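Stolitix hand-held gripper kit: your questions, answered

Hello! I'm Amarachi Igwe and I look after hires and sales for the Stolitix kit, so most of the emails you send end up with me. These are the things people ask most often. I've left the really technical stuff for the manual (it's long, but it does have a decent index).

What is the Stolitix kit?

It's a pair of grippers you hold and work by hand, plus the software that turns what your hands did into something a robot arm can learn from. You do the job yourself, the kit records how the grippers moved, and you end up with a folder of recordings ready for training. You don't need to own a robot to start. Plenty of our customers record first and go shopping for an arm later on.

What comes in the box?

Two grippers, two sets of fingers, the marker cubes, a charger, the cables and a hard case. The head camera is in there too, along with a strap that adjusts a lot further than you'd think. If you're hiring, I also put in a return label, so please don't throw away the inner sleeve!

Do both grippers have to be the same?

Nope, and lots of people mix them. Fingers swap over with one screw. I like a softer curved finger in one hand for steadying things and metal jaws in the other for picking up anything thin or fiddly, but do try it both ways round before you settle. Just tell the software which finger is on which side or your recordings will be labelled wrongly, and it's a boring afternoon putting that right (I've had that afternoon).

What are the cubes with the black squares for?

They're how the camera knows where each gripper is and which way it's facing. Keep the faces clean and try not to cover them with your sleeve. A fingerprint won't hurt, but a big scratch through one of the squares might, and we sell spares.

Do I need a special room?

An ordinary office or workshop is fine. Desks, shelves, bits and pieces lying about, all of that is OK. Very shiny floors can throw light back up at the camera, so if your markers keep dropping out, try turning off the lamp directly overhead before you ring me. Somewhere to plug in is handy as well.
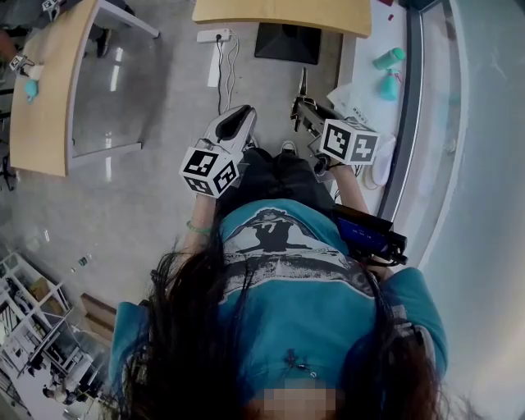
How long does it take to learn?

Most people are comfortable after 40 practice recordings. The first few feel clumsy, because you're used to having fingertips and now you've got pincers, but it comes on quickly. Start with something big and forgiving, such as moving a cup from one side of the table to the other, and leave folding and stacking until you've stopped thinking about your hands.

Can I wear what I like?

Pretty much. Short sleeves or snug cuffs are easiest. Long hair is fine down or tied back so long as it isn't falling over the markers, and bracelets and watches are fine too.

How heavy are they? Will my arms ache?

A bit, on the first day! I'd stop for a proper break every 17 minutes or so at the start. That's just my own habit from the timer on my desk, so pick whatever suits you. Sitting down helps if the job allows it.

How long does the battery last?

The battery pack will see you through a morning. You can also run the whole thing from the wall with the long cable, and for a full day's recording that's what I'd do. Route the cable behind you and down, and tape it where you walk.

Does it work with Jeltia arms?

It does. Jeltia export is built in, under Save As. If you have a different make, choose the plain export, which gives you positions and finger openings in an ordinary table that most people's software can read. We're still working on Clumureck support and I'd hoped to have it out by December, but I'm not going to promise.

What's the Xue add-on?

Xue is our checking tool. It goes through your recordings and flags any where a marker vanished or the two sides drifted out of step, so you can redo those while everything's still set up on the table. It's free for the first month if you hire, and included if you buy.

What's the shortest hire?

2 weeks. I know some of you would like a weekend, but by the time it's been couriered both ways and checked over here, it doesn't work out for either of us. The longest hire is 12 months, and if you decide to buy part way through, I'll take half of what you've paid off the price.

What if I break something?

Tell me! Fingers and cubes are cheap and I'll post them the same day if you catch me before 3pm. Grippers need to come back to us for repair, and hire customers get a loan pair in the meantime.

Can I try it before I commit?

Yes, come and have a go. Demo slots are on the bookings page, and you're welcome to bring whatever it is you want to pick up, as long as it fits through the door.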